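Open Day at Puvholm: A Morning in the Monthorpe Building

1 June 2018

I have wanted to get inside the Monthorpe building ever since I moved to this side of town, and Puvholm finally opened the doors for a day, so of course I was at the gate before they had the sign out. If you've only ever gone past on the bus, you know it as the long brick place with the arched windows. It used to be a dairy. Now it's full of workshops, a training kitchen, a tile store, and a set of big plain rooms that get rented out by the week to whoever needs a clean floor and good light.

Entry was free, and you could wander as you liked or join a tour. I did both (twice, in the case of the tile store). They told us 658 people had signed up online, which explains the line for coffee.

The tour started upstairs in the old cheese rooms. These are narrow and a bit dark, and the shelves are still there, all the way up to the ceiling, with marks on the boards where the wheels used to sit. There's still a smell! Everyone in my group noticed it and everyone described it differently. From there you go down an iron staircase that rings with every step, through a door so low that I had to duck, and out into the ground floor rooms, and the change is wonderful. Everything goes pale and quiet.

These rooms have the floor I had heard so much about. When Puvholm took over, the old floor was cracked concrete with drains running through it, and they had it leveled and tiled from one end to the other. The tiles came from Salminen, and the leftover ones are stacked in the tile store, where you can pick one up and feel how heavy it is. I got down on my knees for a proper look, and I wasn't the only one.
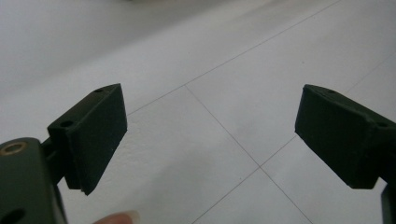 Down at floor level in the tiled room, ground floor, Monthorpe building.

What I love about a floor like this is how much it does for a room without asking for attention. The tiles are pale, almost white, with only a soft sheen. I have a shiny floor in my own hallway and I regret it every sunny morning. A matte tile is so much kinder to live with. Our guide said the color was the longest argument of the whole building project, and that they laid out 21 samples and left them down for a month, walking over them in work boots, before anyone would agree on one.

She was very good on grout, too. I know how that sounds, but stay with me. The joints are a thin grey, and she explained that bright white grout looks lovely until the first wet day and then looks tired forever. Grey starts out looking a little lived in and stays that way. She had us crouch and look along a joint toward the far side of the room to see how straight it ran. They stretched a string the full length of the floor and worked out from the middle, so the cut tiles ended up along the walls.

Somebody asked how often it gets cleaned. Every evening, a dry sweep first and then a damp mop with hardly any soap in it. Too much soap leaves a film, and the film holds dirt, and then you use more soap. I went home and changed how I mop, that's the kind of day it was. 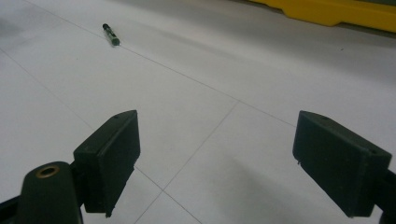

Large square tiles were the right choice for the size of the place, I think. Small ones would have made it feel busy. With these you get long calm lines and far fewer joints to scrub, and small things show up right away against the pale surface. A dropped pen or a screw is easy to spot, and for people renting a workroom that has to be worth something. I once lost an earring on a speckled kitchen floor and found it a year later with my heel.

After the tiled rooms came the kitchen, where they were baking flatbreads and handing them out as fast as they came off the heat. I had two with salt and one with plum jam. The long table there was made by Sumevitz from the old loading doors, and it seats 53 if everybody is friendly. You can still see the bolt holes. I ended up next to a couple who had worked in the dairy when they were young, and they told me which room had been the butter room and where the cat slept.

A few practical notes if you're thinking of going to the next one, which is planned for October. Go early. The bus stops right outside, and the number 63 is the one you want coming from the station. There are lockers by the front desk, but they take coins only. The upstairs is not good for strollers, though the whole ground floor is level, with wide doors. Wear shoes you can kneel in, and ask to see the tile store even if it isn't on your tour. They let me take home a broken corner piece, and it's now sitting under my kettle.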